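Workshop Tips > Robots and Automation > Software on the Bench

Getting more out of hand-held gripper recordings: tips for the software side

If you've got a pair of hand-held grippers, a few tagged markers and a laptop, you have most of what you need to start teaching an arm to do small jobs. The fun begins when the recordings come off the card and you have to turn them into something a controller can follow. I love this part! It's fiddly, it eats whole afternoons, and there are dozens of small habits that make it go better. I've been collecting them in the back of a notebook at our Fodcombe bench, and the pages are falling out, so it's time they were typed up.

They're in no strict order. Start with whichever one matches the thing that's going wrong today.

Calibrate first, then leave the lens alone

Do your camera calibration before the first recording of the day and save the result in the same folder as the recordings. Not in a general "calibration" folder three levels up, where it will be overwritten by next week's. Wide lenses bend straight lines badly towards the edges, so get your calibration board right out into the corners as well as the middle. If all your board shots are in the centre, the fit will look lovely on paper and your poses will drift as soon as a marker wanders out to the side.

A quick check I like: pick a long straight thing in the room (a table edge or a beam will do), undistort one still and lay a ruler along it on the screen. If it bows, do the calibration again. Two minutes with a ruler has saved me more grief than any error figure the solver prints.

Give each marker a number and write it down

When two grippers are working together, each one needs its own marker ID, and your software needs to know which is left and which is right. Put this in a small text file that travels with the recordings. We once had a whole batch from Jaltcombe with the two hands swapped, and the planner cheerfully tried to pass a cup through itself. Lovely to watch on the simulator, no use to anyone.

Measure the printed size of the marker with callipers after printing. Printers love to "fit to page", and a marker that comes out slightly small will place everything slightly too far away. Type in the size you measured, in metres, and put the unit in the variable name. marker_side_m is ugly but I've never misread it.

Leave a clean white border round the black square, too. Trim too close and the detector starts missing it against dark things, and a gripper body is very often a dark thing.

Look at a still before you process the lot

Before setting a long job going, pull one still from each recording and have a proper look. Is the other gripper in view? Can you see the whole marker on it, or is a finger across one corner? Are your own finger pads where the mask expects them? It takes moments and it's a pleasure to do with a cup of tea.

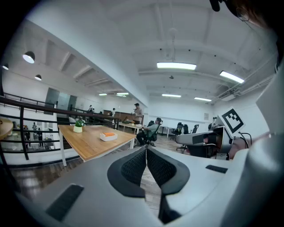 Hernán Nina
Perception and planning, Fodcombe bench

Think about what the software has to cope with in a view like this one. The gripper's own housing takes up the whole lower half, the marker on the second gripper is on a tilt, and beyond that there's an entire room with tables, office chairs and people in it. A tracker that grabs at any strong feature it finds will have plenty to choose from, so most of the next few tips are about helping it choose well.

Mask out your own gripper

The housing moves with the camera, so as far as a tracker is concerned it never moves at all. Leave it in and you're feeding your position estimate a big patch of pixels that all swear you're standing still. Draw a mask once per gripper, covering the housing and the fingers at their widest, and apply it before feature detection.

Make two versions if you have the patience. One covers everything on the gripper and is meant for tracking. The other leaves the finger pads uncovered and is used for training, where you very much want the model to see the fingers and the gap between them. Save them with names that can't be muddled. Flor Ticona, who looks after our training runs, calls hers "blind" and "fingers", and I've stolen both.

Expect people to move about

Walking figures are small trouble if they're far off and bigger trouble if they stroll past close by. You don't need anything clever. Turn on outlier rejection, and set the threshold by trying it on your busiest recording, not your tidiest. If the tracker survives that one, the quiet ones will be fine.

Someone sitting at a desk is sneakier than someone walking. They keep still long enough to be trusted as part of the room and then they lean back. If you build a map first and then locate your recordings in it, make the map from a slow sweep that takes in plenty of walls, floor and ceiling.

Be kind to your tracker about ceilings and floors

Ceilings are wonderful. Beams, ducts and light panels stay put and nobody tidies them away, so if your view takes in some ceiling, let the tracker use it. The one snag is brightness. A light panel can blow out to plain white and drag the exposure down with it, leaving the bench too dark for the marker detector. Lock the exposure on the bench area and accept the glare overhead.

Shiny floors are less friendly. Reflected light slides about as you move, and it can look just enough like a real feature to be believed. If your path has a slow sideways swim in it, try masking the lower strip and running again before you blame the maths.

Line up your clocks

With two cameras you have two clocks, and they will disagree. Start each session with one sharp, visible event that both can see. I close one gripper smartly in front of the other, twice. Then I find the closing in both streams and shift one to match. Do it again at the end of the session and you'll also find out whether one clock is running fast.

Please, please store the offset as a number beside the raw data and leave the raw data untouched. If you bake the shift into the files, somebody will apply it a second time. (It was me. It was January, and it took me three days to find.)

Get the finger opening right

The gap between the fingers tells the controller when to grip, so it's worth fussing over. Record a full open and a full close at the start, use those as your end points, and scale everything in between. Soft pads squash, which means "closed on nothing" and "closed on a sponge" can give you very similar numbers. Keep the raw value as well as the scaled one and you can sort this out later.

Smooth the opening signal lightly. Percy Alvarado showed me a trace where a heavy filter had spread a quick pinch out over so long that the arm began closing well before it reached the object and knocked it clean over. A short median filter gets rid of single bad readings and leaves the pinch sharp.

Slow the plan down before you speed it up

People's hands are quicker than they think. Play a recorded path straight to an arm and you'll probably hit a speed limit, and then the controller clips it and the path goes wrong in a way that looks like a perception fault. Stretch the timing first. I start at 40 per cent of the recorded speed and creep upwards, watching the joint speeds as I go.

Check reach while you're at it. Before any motion, run every pose through the inverse kinematics and colour the path green where there's a solution and red where there isn't. Hindulora, the little viewer Marisol Paucar wrote for us, does this on load, and it's the best thing on our bench. You can do a rougher version with any plotting library in an evening and I'd urge you to have a go.

If only a few poses are red and they're all bunched up, try moving the arm's base in software before throwing the recording away. A small shuffle often brings them back.

Keep cables in mind

Your planner doesn't know about cables unless you tell it. A thin lead looping off the side of a gripper is easily forgotten, and a wrist that turns right round twice will wind it up beautifully. Put a limit on total wrist rotation across the whole path as well as on each joint, and unwind between tasks.

Small habits that pay off

Print the software version at the top of every log. You will want it.

Keep one short recording that you know inside out, and run it every time you change anything. Ours has 1000 poses and finishes before the kettle does.

Fix your random seed while you're hunting a bug, and unfix it afterwards.

Name things by task and session, with a number at the end. final_new_2 means nothing by Friday.

When a run fails, save the last few seconds before the failure automatically. Yusri Kusuma added this to our controller in a single morning and I can't imagine working without it now. We have 18 clips in the folder so far and each one has taught us something, even the one where the fault was a chair.

If you're stuck on marker detection and have tried the border, the exposure and the printed size, check that you've loaded the right marker dictionary. Then check again, with the ID printed out next to you.

Last updated: Thursday, September 30, 2021

Contact the Fodcombe bench | © Alvarado Workshop Pages | Back to top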